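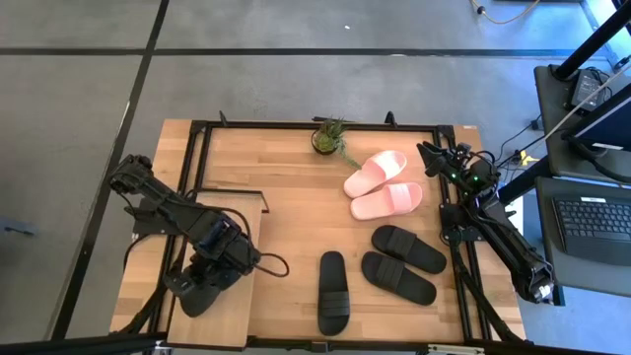

Pink slides together, black ones below, and one black one off on its own by the edge

How do you keep everyone's slides in pairs?

Posted by zitico_backdoor, Wednesday, February 18, 2026

Hi all! We go through a lot of slides at our place and they all end up in one heap by the back door. I've started laying them out on the table to match them up. Pink is easy, you just put them side by side and you're done. The black ones do my head in. They all look the same colour to me until I flip them over for the size, and there's always one left over that might belong to another pair or might have lost its mate months ago. Do you clip them together, label them, buy a rack? I don't want to spend a fortune. I saw a Mukham shoe rack that holds 3 rows but it looks a bit flimsy. Also, is there a good way to clean the soles while I've got them out?

ondis_mum
Paint pen! I put a small dot inside the strap, a different colour for each person, and it's lasted since November. Do both slides of a pair in one sitting or you'll forget which colour you were up to (ask me how I know). Then peg each pair together through the straps with a clothes peg and chuck them in a basket. For the odd black one, I keep a "singles" spot and check it whenever I sweep under the couch. For the soles, warm water, dish soap and an old nail brush, then let them dry in the shade. Mine went a bit wonky when I left them in full sun.

rackattack61
get a rack

adams_st_flat
I'd skip the rack for slides, mine kept falling through the bars. A boot tray by the door works better, toes to the wall, pairs touching. Cut mine down with a utility knife so it fit behind the door. If the black ones are different sizes, write the size on the sole in silver marker, much quicker than squinting at the moulded number. I'd hang on to the single one until you've checked the car.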